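About the Grerkik Robotics Club

We're the after-school robotics club at Judport College, and we've taken over the old food technology room at the end of the east corridor. There are 39 of us this year, from Year 9 up to the sixth form, plus two very patient members of staff. If you've walked past on a club night and heard cheering, somebody's code has probably just run for the first time!

The club began as a lunchtime group with a few wheeled kits and a roll of black tape for them to follow. We still do line-followers every autumn – they're a brilliant way in, and the Year 9s get fiercely competitive about them – but the big project these days is kitchen work. Our senior team writes and tests the routines for a two-armed robot called Ostitz, and the job they've picked is dealing with the washing-up. It's a lovely problem. Plates are slippery and shiny, racks are full of gaps that all look alike, and everything sits at a slightly different angle each time you set it up.

Austra Laur runs the programming side. She taught maths here for years before she got hooked, and she's the reason every routine gets talked through on paper before anyone touches a keyboard. Mỹ Lại looks after the mechanical side, along with the spares cupboard, the good screwdrivers and the sign-out sheet for the good screwdrivers. 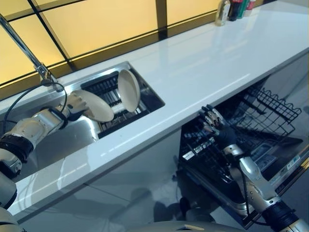

Do you need to know any coding before you join?
Most of our members had never written a line when they started, and we pair every newcomer with someone who's been here at least a year.

A normal session starts with a quick catch-up round the big table, then we split into groups. The seniors work on grasping and placing, the middle group (they call themselves Ông, after a long debate we won't repeat) builds sensors and small grippers, and the newest members get on with their line-followers. We swap people about in January so everyone has a go at something different.

Every run with Ostitz goes in the logbook, good or bad. Run 2,886 has a whole page to itself, and run 2,889 has a drawing of a saucer with a sad face. New members love reading back through it, and it's a great cure for thinking the older ones get everything right first time.

We have 30 loan laptops, so you don't need your own. Bring a notebook, tie long hair back and leave drinks outside the room. Families are welcome at our winter open evening on 20th December, when all the groups show what they're working on and the line-followers race for the biscuit tin.

To join, pick up a form from the main office or put your head round the door and ask for Austra or Mỹ.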